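Speaker notes – "Why Your Community Newsletter Is Too Long"
Plenlow Library, small hall, 2019-10-19

(Wait for the door to close. Water. Check the clicker this time.)

Hi everyone, thanks for giving up a Saturday morning for this. I'm going to talk for half an hour and then we'll eat whatever Gemma Pickering has put on that back table, which I've already looked at twice.

So I've been editing the Poltari newsletter for 14 years. It started as a folded sheet with the bus times on it. By last April it was 2 sheets of tiny print plus an insert, and I was staying up until midnight cutting other people's paragraphs about parking.

Slide 2 – the April issue
Let them look at it. Don't read it out loud! Ask who would get to the end. (If no hands, move on. If somebody puts a hand up, ask what they do for a living.)

We mailed a survey with that issue to 391 households and got 124 back, which I thought was pretty great. Most people read the front page and the lost pets. Almost everybody skipped my editor's letter. I took a walk after that one.

Slide 3 – what I cut
The editor's letter, obviously. Minutes of meetings – they're on the website and the six people who want them know where to look. Anything that starts with "As many of you will be aware." Tell the story about the recipe page here, but keep it short, I went on way too long when I did this in Cai.

Slide 4 – what I kept
Lost pets. Dates. The column by Jacqueline Hervieu about her hedge, which I wanted to drop and got four phone calls about before I'd even decided. Read the bit about the wren. Pause for the laugh, and if there isn't one just keep going.

Slide 5 – headlines
A headline should tell you what happened. "Update on Trorkunent Bridge" is a bad headline. "Trorkunent Bridge closed until spring" is a good one, and you can stop reading right there if you never use the bridge. Get the room to fix the three on the handout. Five minutes, then shout out answers.

Slide 6 – one photo, one line

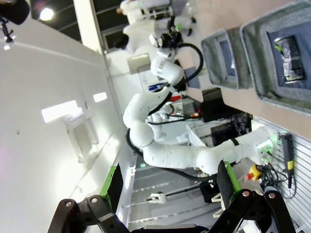 White arm, black cable, slatted wall.

Keep captions that short. People read them before they read the story, so don't waste one on "a great time was had by all" – I've printed that more times than I want to admit.

Slide 7 – questions
Somebody will ask about fonts. Say 12 point and bigger if you can afford the paper. Somebody will ask about going email only, and I'm still on the fence, so throw it back to the room and see who has tried it.

Remind them to leave the handouts if they don't want them. Sign-up sheet is by the coats.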